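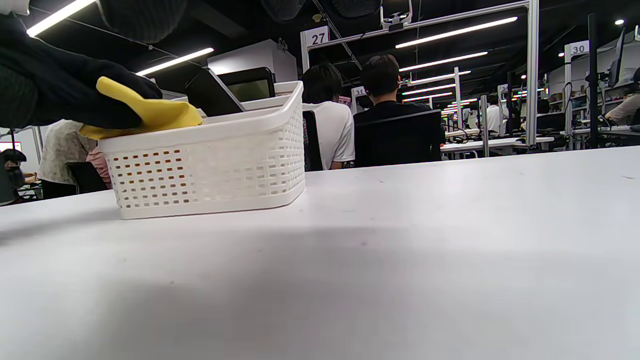

A yellow cloth and a white storage basket at a white table.

Yeoh Household Services has updated its guidance on the storage of cleaning cloths in shared offices. A summary follows. (1/6)

Cloths are now kept in open-topped baskets with perforated sides. Closed tubs should be returned to the supply room by the end of June. (2/6)

Yellow cloths are reserved for desks and tabletops. They must not be placed in the same basket as cloths used in kitchens or restrooms - this applies to clean cloths as well. (3/6)

Each cloth should be folded twice and laid flat, with no corner left hanging over the rim when the basket goes back on the shelf. Damp cloths go to the laundry first. (4/6)

The change follows a review led by Maureen Staniforth, covering 46 offices and 1484 cloths. Of these, 142 were found in the wrong basket. Melati Subramaniam prepared the revised shelf labels, now available in 3 sizes. (5/6)

Sites that wish to order baskets or labels should write to Ionuț Costache at the supply desk, stating the floor and the number of shelves. Orders already placed through Skirex remain valid and need not be submitted again. (6/6)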